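Stop buying the gripper first

Every second person who comes through the door at our shared workshop wants to talk grippers. Fingers, suction, the Vodero with the soft pads. Nobody asks what the thing is going to stand over. Wrong way round, in my opinion, and I've got 16 months of wrong way round behind me to prove it.

My first go was at home. Garage, folding table, second-hand Griltis arm, $685 and I thought I'd robbed someone. Every time the shoulder swung the table swung with it. I rewrote the calibration four times. Four! Blamed the encoders, blamed the belt, wrote a very rude email to Cekomside support and then had to write a second one saying sorry. It was the table.

So spend on the bench. Perforated steel if you can scrounge it, something you can bolt to anywhere you like, and a flat bit of timber on top so you're not dropping parts onto metal all arvo. Bolt the timber down too, clamps creep. Then leave the fancy objects alone for a while. Kids' blocks. Cheap, bright colours, near enough the same height, and when one goes under the fridge you don't cry about it. 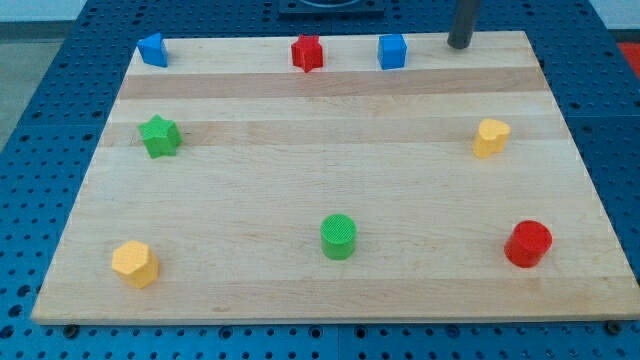 Shape blocks set out on the board, bolt heads in the table near its front corners.

People laugh at the blocks. Fine. But a star is a rotten thing to pick up at the wrong angle and a cylinder doesn't care, and you learn more from that in one evening than from a month of reading the Hassanpour forum, where somebody will always tell you to spend $2780 on a force sensor. Maybe later. Maybe never, I still havent.

And space them out, please. I see poeple cram everything into one corner then wonder why the arm clouts the neighbour on the way in. Bare timber is free.

My budget split if you've got some $400 left after the arm: most of it under the robot, whatever's left on the end of it. Write in and tell me I'm wrong, the Vodero crowd already has.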